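5.2 Slipped grasps on the mug

We had grown rather fond of the Narnix arm by March, so it was a little disheartening to watch it lose its grip in five of the 33 trials, two of them close enough to the edge to trip the safety stop. Riku Yoshida went patiently back through the logs and found that the fingers had begun to close before the wrist had quite settled.

Figure 4. Wrist view of the mug on its fabric-covered block, with the gripper fingers open.
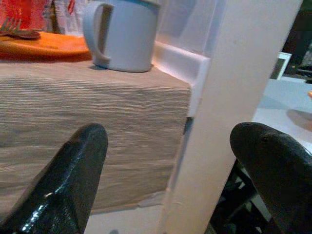
Adding a short pause before closing was the obvious remedy, and we were glad to try it, though it does make every pick slower.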